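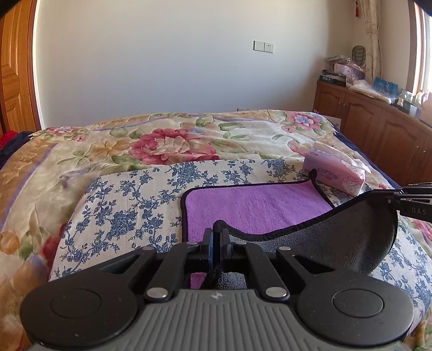
Wrist view, purple/gray cloth, both grippers on the fold

Hi all, me again! Still stuck on the cloth folding task in Nino. The segmentation mask keeps dropping the gray side once it's folded over the purple, so the planner thinks the cloth shrank and picks a new grasp point somewhere out on the flowered blanket (lots of blue and purple in those prints, which can't be helping).

Tried so far:
- raised the mask threshold from 197 to 400 units, no change
- cleared the Savlow cache and restarted the node, no change
- went back to the January weights, which keep the gray but now lose the black hem, ugh

The log throws "target outside region" at step 31 every time. Depth looks fine to me, so I'm blaming the color stage. Is there a way to lock the mask once both grippers report closed? I can upload the full log if you want it!

Roald Aasen
22 April 2020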